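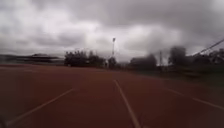
Do you need to work in government to get anything out of a public sector cloud conference? Plenty of people there don't, me included, and the sessions on budgets and migration were useful for anyone who looks after old systems.

I spent two days at Flukgate last week and my notes are a mess, so I'm typing them up before I lose the thread. Quick background if you're new to the blog: I do contract work for small county offices, mostly moving records off servers that live in closets. It isn't glamorous but I like it a lot.

The keynote was fine. Big screen, loud music, a lot of talk about transformation. I'd had one coffee and needed three. What woke me up was the session right after it, where Miroslava Romaniuk talked about moving a permit database with 500 tables and no documentation. She showed the spreadsheet her team used to track every single one (color coded, full of swear words they'd had to blur out) and I wanted to stand up and clap. Her main advice was to find the tables that get read every day, move those first, and let the rest sit until somebody asks for them. I've been doing it alphabetically for years. Alphabetically!

After lunch I went to the Dranel workshop, which was hands-on and way too full. I ended up sharing a power strip with seven other people. The lab had us set up a storage bucket, write an access policy, and then try to break into our neighbor's. I got into mine by accident, which counts for something. The policy editor is much nicer than it was last year and the error messages finally tell you which line is wrong. Still no dark mode, and I asked.

Day two was slower. I skipped the morning panel and walked the expo floor, where I got the Tilemon demo from a very patient guy at the booth. It watches your monthly bill and flags things you've left running. I have definitely left things running – there was a test machine last August that I'd rather not talk about – so I signed up for the trial. I'll write a proper review once I've had it on a real account for a while.
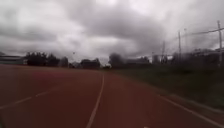

Looking down the lanes, under the gray.

The last session I caught was on backups, in the Marquez room, which is at the far end of the building and freezing cold. Eight slides, no jokes, very good. The speaker had everyone write down the last time they restored a file from backup, as in really restored it and opened it up. My answer was embarrassing. So that's on my list for Monday, along with redoing my migration order and returning the lanyard I apparently wasn't supposed to keep.

A few people have asked whether the pass was worth it. If you can get an employer to pay, go. If it's your own money I'd wait for the recordings, because the talks go up free and the lunch was mostly wraps. The hallway conversations are the part you'd miss, and I did come home with two possible clients out of those.

If you were at the permit database talk and took better notes than I did, please leave a comment. I'm missing the whole bit on date formats.

Posted Jun 17, 2023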